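Do drawer fresheners do anything?

Every January the magazines tell us to tuck a scented sachet in with the towels. I tried the Kident ones, 14 to a box, and after a week the drawer smelled of sachet and the towels smelled of towel. Dry them all the way before you fold them and you can skip the whole aisle.

Same goes for wood "feeding" sprays. Zoltier wants you to spray twice a month. A finished cabinet doesn't eat. Wipe it with a barely damp cloth, dry it, leave it alone. Pump bottles do drip, so check under them now and then before a ring sets in.

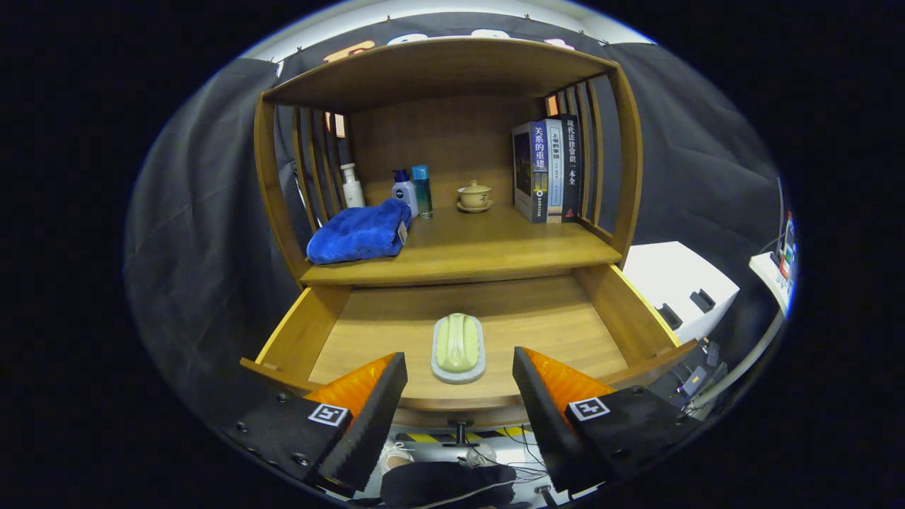 Towel and pump bottles on a wooden shelf, drawer open.

Shelf liner I'll allow, if it's the plain kind you can rinse in the sink.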